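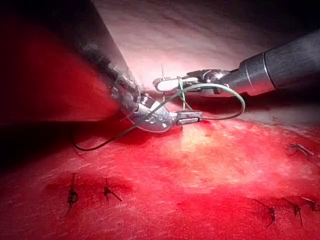 Filed under: Owner Guides > Garage Doors > Storm Bracing

Section 4: Putting Up Your Dorklow Brace Kit

Hi, Corina Matei again. If you've come straight from Section 3 you should have a clean garage floor, a marked header and a pile of parts next to the door. If you skipped Section 3, please go back and do the measuring, it's the boring part but the whole rest of this section leans on it.

I wrote this guide after putting up more of these kits than I can remember, first on my own house and then for Fodent customers up and down Maeng County. The old instruction sheet was one page of tiny drawings and I never liked it. So this is how I do it, in the order I do it, with the mistakes I made left in so you can skip them.

The Dorklow kit goes on the inside of a sectional overhead door, the ordinary kind with horizontal panels that rolls up on tracks. It has vertical posts that pin into the floor at the bottom and into a bracket on the header at the top. You put the posts up when a storm is on the way and take them down afterward. The brackets and floor sleeves stay in for good. A single-car door takes two posts, a double takes three.

CAUTION: Don't use this kit on a one-piece tilt-up door or a side-hinged door. The posts will fit in front of it but there's nothing for the clips to grab, and you'll have spent a day on something that does you no good.

CAUTION: Leave the door springs alone! Nothing in this section asks you to loosen, move or take off a spring, a cable or the bottom bracket the cable hooks onto. Those are under a lot of tension even when the door looks like it's just sitting there. If one is in the way of a post, move the post (see the note after step 6).

4.1 Before you drill

1. Close the door all the way and unplug the opener. I mean unplug it from the outlet, the wall button isn't enough.

2. Slide the door's own lock across if it has one. You want the door sitting exactly where it will sit in a storm.

3. Lay the posts on the floor, each in front of its mark. Check that the end with the two cross holes points toward the door. That's the bottom end. I painted mine with a stripe of white paint so I wouldn't have to look every time, and I'd tell anyone to do the same.

4. Find the top of the header. It needs to be solid lumber behind the drywall. Drill a tiny test hole at each mark and watch what comes out on the bit - you want wood shavings the whole way in. If you get white dust and then nothing, stop there and call us.

Note: Plenty of garages around here have a header that was furred out with thin strips to make the drywall flush. A strip will hold a screw nicely until something pushes on it. Use the longer lags in bag C for those, and make sure they reach the real beam behind.

4.2 Header brackets

5. Hold the first bracket against its mark with the open side facing the floor. Put a level on it. Mark the four holes with a pencil.

6. Drill the pilot holes and run the lags in with a socket wrench. Snug all four, then go around again and tighten them. I used to do this with an impact driver and I sheared two lags in one afternoon, so now I do the last few turns by hand.

Note: A bracket can go up to 17 inches to either side of its mark if there's a spring plate or an opener rail in your way. Move the floor sleeve the same distance in the same direction. The post has to stand straight up and down when you're done. If you find you need more room than that, the offset bracket is part 339 and you can order it separately.

7. Do the same for the rest of the brackets.

4.3 Floor sleeves

This is the dusty bit. Wear goggles and a mask and put a sheet over anything you care about, I did mine with the car cover off and was very sorry.

8. Hang the plumb line from the center of the first bracket and let it settle. Mark the floor where the point ends up. Don't trust your chalk line from Section 3 over the plumb line, the plumb line wins.

9. Drill the hole with a hammer drill and the masonry bit from the kit. Go slowly and pull the bit out now and then to clear the dust. The tape flag on the bit shows you how deep to go.

10. Vacuum the hole, brush it with the little bottle brush, and vacuum it again.

11. Tap the sleeve in with the wood block on top of it and a hammer. It should finish flush with the floor or a hair below. If it stands proud you'll trip on it for the rest of your life, so pull it out, clean the hole again and have another go.

12. Press the plastic cap in and move on to the next one.

CAUTION: If your garage slab has heating tubes in it, or if the house has post-tension cables in the slab (there's often a stamp in the concrete near the garage door that says so), don't drill until somebody who knows where they run has marked them for you.

Note: Hitting a bit of rebar is no disaster. Shift over an inch, and shift the header bracket to match. Fill the bad hole with patching cement.

4.4 Fitting the posts

13. Take out the floor caps and keep them in a jar or a bag. They love to roll under the freezer.

14. Lift the first post and push the top end up into the header bracket as far as it goes.

15. Swing the bottom over the sleeve and let it drop in. The post should sink until the collar rests on the concrete.

16. Push the long pin through the top bracket and the post, then clip the hairpin through the end.

17. Hook a clip over each door hinge the post passes and tighten the wing nut until the clip stops rattling. Finger tight plus a half turn is plenty. Any more and you'll bow the panel in, and then it'll squeak every time the door goes up for the next year (ask me how I know).

18. Repeat for the other posts.

Now give the door a good shove from inside, with both hands at chest height. You'll feel a little flex in the panels between the posts and that's normal. The posts themselves shouldn't shift or clunk. If one does, check the pin first and the lags second.

CAUTION: Never run the opener with the posts in. Hang the red tag from the kit on the opener cord when you put the posts up, and leave the opener unplugged until the last post is down. The opener will try to lift the door anyway and it'll tear the top panel before it gives up.

CAUTION: With the posts up, this door isn't a way out. Everyone in the house needs to know which other door they're using, and that door needs to be clear.

4.5 If you have a Nuller low-headroom track

The Nuller track puts its rollers right where our top clip wants to go. Leave that top clip off and use the strap in bag E, which wraps around the hinge from below. Thread it with the buckle facing you. It takes a bit of fiddling and I usually get it on the second try.

You'll also want to trim the rubber pad on the header bracket so the roller can pass when the door is in normal use. Sharp knife, small cuts, try the door by hand after each one.

4.6 Storing the posts

Hang them flat on the wall on the two hooks in the kit, close to the door. People put them up in the rafters and then can't get them down with a storm coming and a car parked underneath. I keep the pins and clips in a coffee can right below mine, with the wing nuts screwed back onto their clips.

Once a year, I like April, put the whole set up and take it down again. Look at the lags, look in the sleeves for dirt and spiders, wipe the pins with a bit of light oil. Your first practice run will be slow. Mine was embarrassing! It gets quicker once you stop hunting for parts.

4.7 Spare parts for this section

Hairpin clips, pack - part 131
Offset header bracket - part 339
Floor sleeve with cap - part 200

Everything else in the kit is sold by the bag, so just give us the letter printed on it. If your bag has lost its label, hold on to it and send a picture of what's left inside and I'll match it up for you.

Section 5 covers side track reinforcement, for those of you with the wide doors. Have lunch first.

Last updated August 26, 2020

Comments (4)

tully_b
Step 11 saved me. My first sleeve was sticking up and I was ready to grind it off. Cleaned the hole out again and it went right down.

GarageGran
Can one person do this? I'm 5'2" and on my own most of the time.

Corina M.
GarageGran - the posts, yes, with a step stool for the top pin. For the header brackets I'd get somebody to hold the level while you mark. You can do it alone but your arms will be cross with you.

Pete in the valley
I've got the Nuller track and the strap buckle ended up behind the roller the way I did it. Turned it so it faces in toward the garage like you said and it's fine now. Maybe put that part in bold.

Contact Fodent | Owner guides | Returns | © Fodent, all rights reserved | Back to top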